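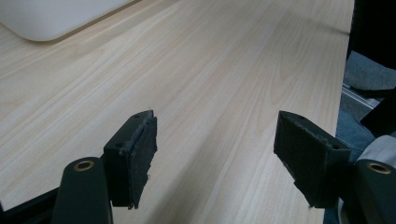 Home Products Collection tools Spare parts Support Contact

Larkthorpe Drikora hand-held gripper

The Drikora is a two-finger gripper carried in the hand and used to record manipulation examples for training a policy. The operator does the task directly, at a table or a counter, and the tool logs finger opening, motion and wrist-view video for each episode. No robot arm is needed at the collection site. The same finger set bolts to the Drikora arm mount, so the geometry in the recordings matches the geometry at run time.

Fingers and pads

Fingers are rigid molded blocks supplied in left and right pairs. Each carries a replaceable pad on the inner face. Pads are a wear item. Frayed edges are acceptable while the adhesive holds across the gripping area; replace both pads together when either one lifts at a corner or when the surface has gone smooth. Mixing a new pad with a worn one shifts the closing point and shows up as an offset in the opening channel.

Pad sets are made for us by Plasport and ship in packs of 30. Cut pads from other stock will fit, but a change in thickness requires a new opening calibration.

Linkage

The finger links pivot on ring bushings. Do not oil them. Wipe the links with a dry cloth and check for side play by holding one finger and moving the other. If play can be felt, order the link kit. Finger screws should be checked before the first episode of a session.

Recording

An episode starts and ends on the trigger button. Video and opening data share one clock. Before each session, run the opening calibration: close fully, hold for 2 seconds, open fully, hold again. Files recorded without a calibration are marked and left out of the export unless the option is set by hand.

Working notes from the Gumede kitchen set, recorded by Ntombi Hlongwane and Aidan Carroll:

- 253 episodes were kept after review.
- Roughly 33 were dropped, most of them for a late trigger press at the start.
- Begin each episode with the fingers open and clear of the object.
- Vary the start position of the object and the side of approach. Operators tend to settle into one path.
- Keep failed grasps if the operator recovers. Tag them "retry".

Table finish has little effect on tracking as long as there are fixed features elsewhere in view. Bare matte surfaces that fill the view for a whole episode can cause drift, and the export tool flags these.

Supplied with

Gripper body, one finger pair with pads fitted, spare pad pack, hex key, data cable, calibration sheet. The arm mount is sold separately.

Ordering and support

Orders and lead times: Lotte Peeters. Calibration and export questions: Mwanaisha Rotich. Please give the body serial number and the firmware version, and attach one short episode if the question concerns the opening channel.

Page revised 29/05/2023. Link kits for the earlier body remain available until November.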